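Orlandini to open furniture reuse centre at Kitum

Last updated: October

Orlandini, the office and contract furniture supplier, will open a reuse centre at its Kitum site next month. The centre will take back tables, desks and storage units from schools, libraries and council offices, repair them where needed and return them to use at a reduced price.

The decision follows a trial carried out with the removals firm Clokis, in which 1205 items were collected from public buildings. Of these, 536 were fit to be used again after cleaning and small repairs. The remainder were taken apart so that legs, frames, hinges and fixings could be kept as spares.

The trial showed that tables are the items most often replaced before they need to be. In many cases the top had been scratched or marked while the frame beneath was sound. The new centre will therefore give most of its floor space to the repair and resurfacing of tabletops, with a separate area for desks and drawers. 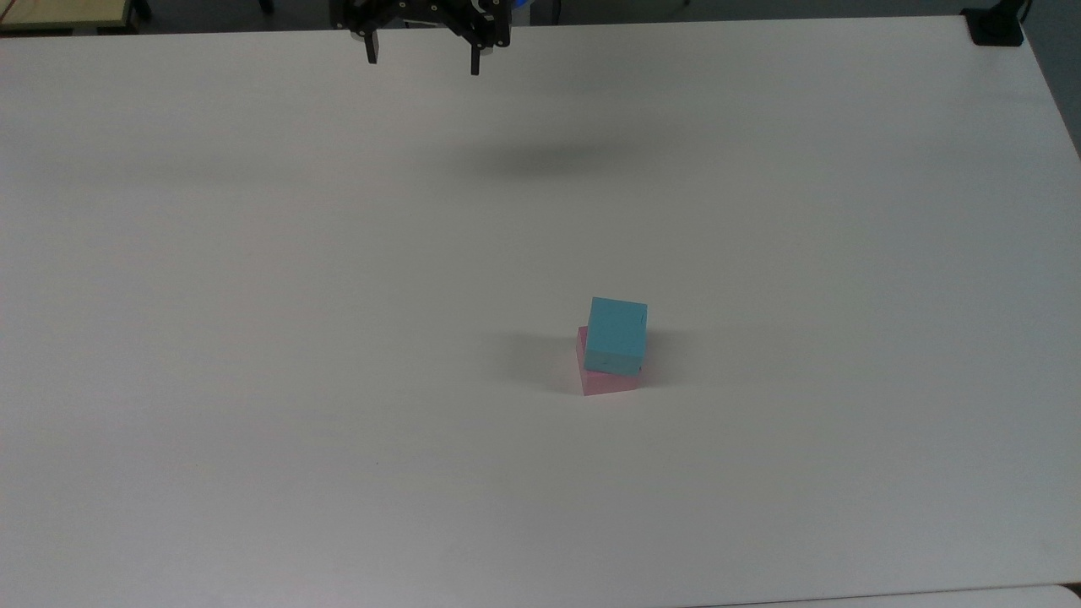

Customers will be able to choose between two grades. Items in the first grade are resurfaced and supplied with a two-year guarantee. Items in the second grade are cleaned and checked for safety, and may show signs of earlier use. Both grades will be offered in standard heights for primary schools, secondary schools and adult settings.

Collection will be free of charge for orders of 66 items or more. Smaller loads will be collected on shared routes run by Clokis, and customers will be told the collection week when they book. Orlandini asks that drawers be emptied and keys taped to the inside of the unit before collection – missing keys were the most common cause of delay during the trial.

The centre will be able to handle up to 400 items a month in its first year. Stock will be listed through Priltier, the online ordering service already used by Orlandini's public sector customers, and existing account holders will not need to register again.

Furniture bought from other suppliers will also be accepted, provided that it is free from damp and structural damage. Upholstered seating is not included at present. Bookings for collection are now open through Priltier, and the first refurbished items will be offered for sale when the centre opens.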